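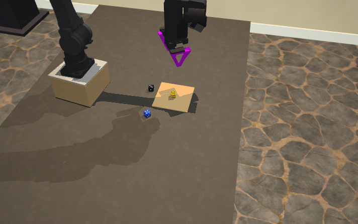
Nesier Sim at Home: Three Months of Watching a Robot Tidy Up

I should start by saying I don't work in robotics. I run a board game café with 21 tables and one dishwasher who keeps threatening to go back to college. Every night after closing we sort pieces. Dice, cards, little cubes, all of it back in the right box before anybody gets to go home. So when people ask why on earth I spent my winter with robot simulation software, that's why. I want something to put the dice away!

Nesier is a program that lets you build a room, drop an arm in it, and give the arm a job. You can do it all on a decent computer without buying any hardware, which was the whole appeal for me. Friederike Voß, who used to work the bar here and now does something with warehouse conveyors, told me to try it before I spent a cent on a real arm. She was right, and I owe her a coffee.

Setup took me an evening and most of the next morning. The installer is fine. The part where you pick an arm and attach a gripper to it is less fine, and the menus seem to have been named by three people who never met. I went with a plain black arm and magenta fingers, gave it a big brown table, and put down a square orange board and three dice: a black one, a blue one and a yellow one. The job is to get all the dice onto the board. My test layout has the yellow die on the board and the other two sitting off to the left of it. A four-year-old would be done before you finished explaining.

So how does it do? Better than I expected and not nearly well enough. With the dice in the same starting spots every time, the arm gets there on most tries once you've let it practice. I gave it 2,000 practice runs overnight and came down in the morning to something that looked almost confident. It goes over, dips, pinches, lifts, carries. I made my whole family watch. Then I moved the blue die over by the width of a thumb and it pinched thin air, carried the thin air to the board, and set it down very gently.

You can fix that by shuffling the starting positions during practice, and the manual does say so (page 9, in a gray box I skipped). It helped a lot. After that it coped with the die turned at odd angles too, though it still likes to come down on a corner and send the thing skidding. Dice are mean little objects when you think about it. Small, hard, and your fingers do a hundred tiny corrections you never notice.

What I liked: the lighting and shadows are good enough that you can judge where the gripper is by its shadow, and you can dress the room up. I have a stone floor and white baseboards in mine for no reason except I enjoyed it. Saving a layout and going back to it is quick. The camera is easy to swing around once you find the right key.

What bugged me: the fan on my computer sounded like a leaf blower all night. The help forum is quiet. And the contact settings, meaning how grippy the fingers are and how much a die slides, come with defaults that I think flatter the robot. When I made the table a bit slicker, my success rate fell off a cliff. Real café tables have soda on them, so I don't know which way that cuts.

I also tried the Gusuron trial for a week. It's prettier to use and the menus make sense, but I couldn't get it to run shuffled layouts without paying for the next tier up, so I went back.

Now the question everybody at the café asks me. Can a machine do this chore yet? For my money, no. Three dice on an empty stretch of table is the easy version, and my real tables have 40 kinds of pieces under a napkin with a half-eaten pretzel on top. Even when the arm gets it right, I could have cleared the table by hand and wiped it down too. If your chore is one object, one spot, all day long, I'd be a lot more hopeful. Friederike says that's pretty much what her conveyors are.

Would I buy it again? Yes, as a way to find out cheaply that I shouldn't buy an arm this year. If you're curious and patient and have a computer that can run hot, go for it. If you need your tables cleared by November, hire a person. I'm going to leave mine practicing tonight with the slick table and see whether it gets any smarter about the blue one.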